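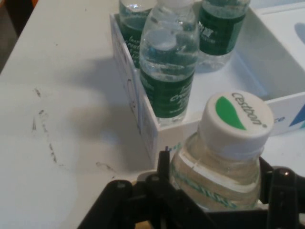 ¡Por fin hice la subida a Bovside! Llevaba desde junio dándole vueltas y el sábado me lancé: 1.531 metros de desnivel, salida de noche desde Ernedstead y un frío tremendo en el collado - pero qué amanecer, madre mía.

Lo que más me gustó fue el bosque de hayas, todo escarchado (me paré mil veces). En el refugio de Begum sirven una sopa de ajo buenísima y repetí, claro. Bebed aunque no tengáis sed, que en invierno se olvida.

La próxima, Zesudlow, ¡y con raquetas!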